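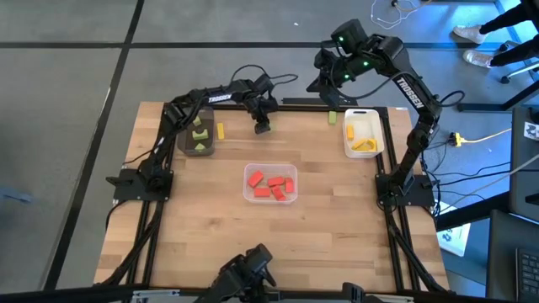

Forum d'entraide des ciné-clubs et festivals associatifs
Rubrique : Programmation et droits de diffusion

Projection publique d'un premier long métrage : quelle version sous-titrée présenter, et dans quel délai la demander ?

Question posée par Ximena Jara, le 16 septembre

Madame, Monsieur,

Notre association prépare une soirée consacrée aux premiers films et souhaite y inscrire « Mostanano », drame familial de Kalevi Riihimäki. La salle dont nous disposons compte 142 places et l'entrée sera payante, au tarif habituel de nos séances.

Le distributeur, Henríquez, nous a fait parvenir un lien de visionnage. La copie comporte des sous-titres français incrustés dont la qualité nous paraît insuffisante. Dans la longue conversation entre les deux sœurs, au milieu du film, plusieurs répliques ne sont pas traduites, et le tutoiement alterne avec le vouvoiement sans motif apparent. Or tout le récit repose sur ce que les personnages se disent à demi-mot, et le dénouement devient difficilement intelligible pour qui ne comprend pas la langue d'origine.

Nous souhaiterions savoir :
1. si l'exploitant est en droit d'exiger une version sous-titrée révisée avant la signature du contrat de location ;
2. si l'association peut, à défaut, établir ses propres sous-titres ;
3. quel délai il convient de prévoir entre la demande et la séance.

La projection est envisagée pour le mois d'avril. Nous vous remercions par avance de vos réponses. 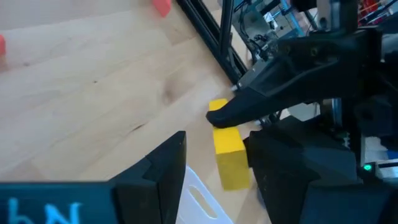

Chunhua Shao
Il convient en premier lieu de vérifier que le lien reçu correspond bien à la copie d'exploitation. Les liens de visionnage sont fréquemment tirés d'une version de travail, destinée aux comités de sélection, et le fichier DCP livré à la salle peut comporter une traduction entièrement reprise. Nous avons rencontré le cas avec « Sarcombe » : la version de presse était à peine lisible, la copie de salle ne présentait aucun défaut.

Sur le premier point, rien ne vous interdit de subordonner votre signature à la fourniture d'une version déterminée. Il est recommandé de le faire par écrit, en relevant les passages concernés avec leur minutage. Une appréciation générale sur la qualité de la traduction reste le plus souvent sans suite.

Sur le deuxième point, la réponse est négative en l'absence d'accord écrit. Le sous-titrage constitue une traduction de l'œuvre et requiert l'autorisation des titulaires de droits, y compris pour une séance unique. Si cette autorisation vous est accordée, faites préciser qui conservera l'usage du fichier après la séance.

Pour le délai, trois mois me semblent un minimum raisonnable. Prévoyez en outre un essai en cabine quelques jours avant la date retenue.

Fidel Garrido
Même situation l'an dernier pour notre cycle. Le distributeur a refusé, nous avons passé le film tel quel avec une présentation orale. Le public a suivi malgré tout.

Hortensia Iturra
Je souscris à la première réponse, sous une réserve. Le laboratoire Priredik, auquel nous avons confié une révision comparable, nous a facturé 483 euros, calage compris, et le distributeur en a pris la moitié à sa charge après négociation. Il peut donc être utile de proposer d'emblée un partage des frais, surtout si d'autres salles souhaitent programmer le film.

Je déconseille en revanche la solution de la présentation orale pour une œuvre aussi dialoguée. La mise en scène de Riihimäki est très retenue, et un résumé préalable priverait la scène des deux sœurs de l'essentiel de sa force.

Question marquée comme résolue par son auteur.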